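Search for songs, artists, news...
Search

Ward Van Acker – Lobo

Belgian singer and producer Ward Van Acker is back with "Lobo," a brand new single that lands today, Dec 18, 2020, on the small but very busy Ruseo label. It runs a little over four minutes and I have played it all morning!

If you came to him through the bedroom recordings he used to put up under the name Indow, get ready for a bigger sound. Those early tracks were all whispers and tape hiss (lovely ones, too). "Lobo" opens with a hand drum and one low synth note, and then the bass comes in and the whole thing starts to move. By the second chorus there are horns, a choir of his own voice stacked up again and again, and a guitar line that wanders in from somewhere close to highlife and stays until the end.

The lyrics follow a man walking home alone after the last bus has gone, talking to a stray dog that keeps a few steps behind him. Van Acker sings most of it in English, with a verse in Dutch right before the bridge, and that verse is my favorite part of the song. He drops his voice almost to speech there and the drums fall away under him. Play it on headphones if you can.

He wrote it in March, when a run of 20 club dates had just been called off and he was stuck at home with a borrowed keyboard. "I had the chorus in an afternoon and then I fought with the verses until summer," he says in the notes that came with the single. "I must have thrown out six versions. The dog was a cat in one of them."

Mixing duties went to Plevus, the duo behind a good share of the Ruseo catalog, and they have kept plenty of air in it. The horns sit far back, the voice is right up front, and the low end is huge without getting muddy. There is also a Plevus remix on the flip side, faster and a lot stranger, that cuts the choir into tiny pieces and builds a dance track out of them. I was not sure about it the first time. By the third play I was up out of my chair – it really gets going after the break. 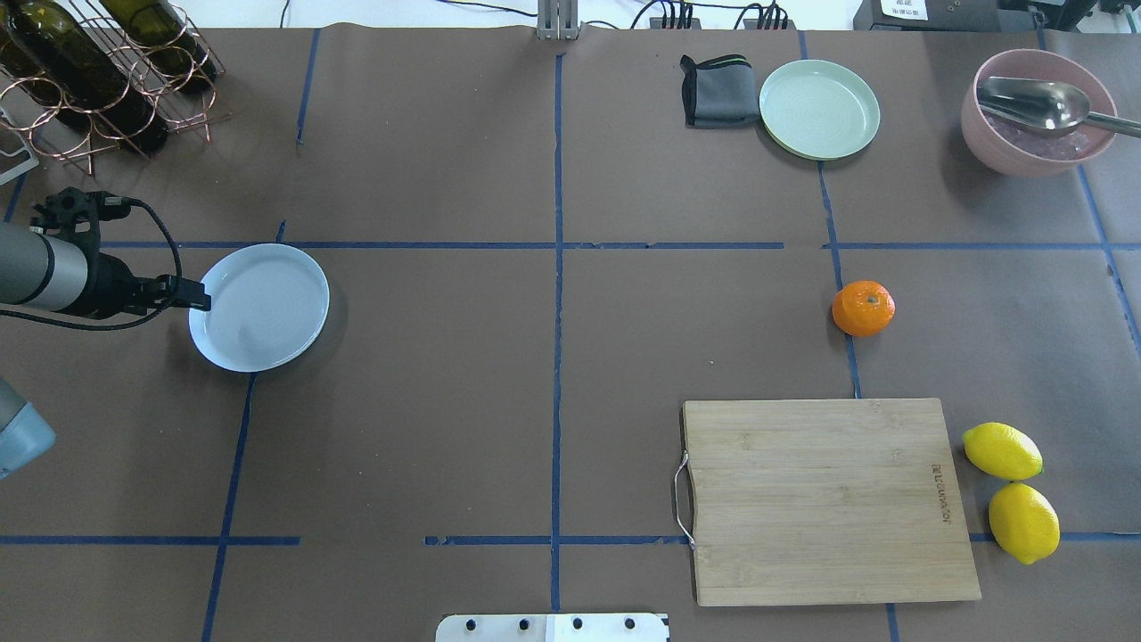

Blue plate, two wine bottles in the rack, brown paper and blue tape on the tabletop.

For collectors, there is a seven-inch vinyl pressing limited to 198 copies, each one numbered by hand, with the Dutch verse printed on the inner sleeve. Orders are open through the label's own shop and copies ship after the holidays. Everybody else can stream both versions from today on the usual services.

"Lobo" is the first taste of Van Acker's debut album, which has no title yet but does have a finished track list, according to Ruseo. A second single is planned for the new year and the label is hinting at a guest vocal on that one – no names so far. If the rest of the record is anywhere near this good, we are in for a treat. Turn it up and let us know what you think of that bridge!

Posted in: New Music, Singles, Indie & Electronic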